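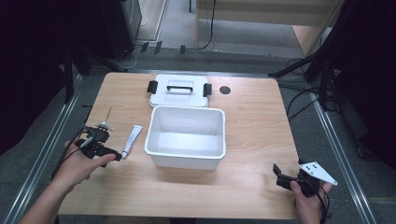

Chapter 5: Where Does All the Stuff Go?

I used to think I was a tidy person. Then I moved house, from a two-bedroom flat in Rudley to a smaller one across town, and found four part-used rolls of parcel tape and a drawer of keys that opened nothing I owned. If you've done the same (and most of my evening class have!), you'll know the feeling.

In Chapter 4 we looked at how a household buys things. Now we get to what happens next, when those things need somewhere to live. Home economists call this household storage, and I promise it's more interesting than it sounds - it touches on money, habit, family rows and how our homes are built.

Let's begin with a family. Ching-wen Hsiao and her husband kept a diary for me one July, writing down every time somebody went looking for something and couldn't find it. They managed 17 entries in the first week, and 5 of those were for the same pair of scissors. You'll find the diary in full at the end of the chapter, and I'd like you to read it before you try Activity 5.2.

Key words for this chapter: active storage, deep storage, turnover, home inventory.

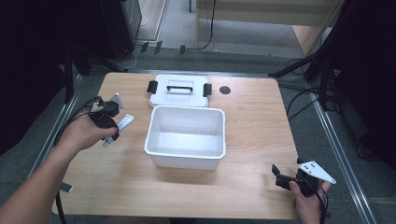
5.1 Active and deep storage

Active storage is for things you reach for every week, like mugs, school bags and the tin opener. Deep storage is for things you want to keep but seldom touch: the tent, old tax papers, baby clothes you can't quite part with. A lidded plastic box does very well for deep storage and is a bit of a nuisance for active storage, as you have to undo it every time you want a teaspoon.

My old colleague Chih-ming Tse once listed every single item in his house, garage included, and got to 2856. Of these, 791 hadn't been used in the past year. He was quite upset about it! I wasn't surprised at all, and I don't think you will be once you've tried a cupboard of your own.

So before you read on, choose one cupboard at home. Write down what you think is in it, then open the door and check your list.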